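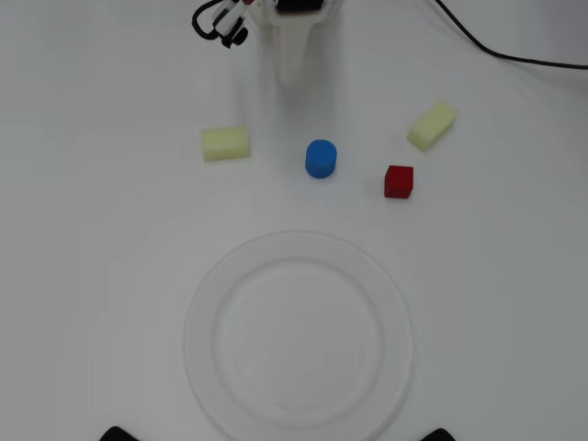
Perkon Tabletop Sorting Set
Item 3831
Sold by Truvalgate

I put this little set together after years of buying toys with too many parts (and then finding those parts under the couch until February). It's small, it's plain, and it's the one I grab first! You get simple shapes in solid colors, including a red cube and a short blue cylinder, plus soft foam sponge blocks in a pale yellow. No faces, no letters, no batteries.

I like to spread everything out on a white table, because the colors really jump out at you and even the pale sponge is easy to spot. Any table works, though. Ours has seen a lot of soup.

The sponges are my favorite part. They're light, they squish, and they feel completely different from the hard pieces, so you can sort by touch as well as by color.
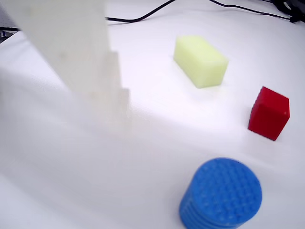 You can stand a sponge on its end too, but it tips if you so much as breathe on it, and my kids think that's the whole game. The cube is much better behaved. I'd start a tower with that and put the foam on top.

For washing, I use warm water and a drop of dish soap, then squeeze the sponges and leave them on a rack overnight. Please don't put them in the dryer. I tried, and it smelled awful.

If you already have the Thampi tray, the set fits inside with room to spare. The Birkitz drawstring bag is sold separately and comes in gray or green (I'd go for the green, but that's just me).

Ages 4 and up
Shipping weight: 300 grams
66 sets in stock
Replacement sponges: write to the Truvalgate shop desk and give the item number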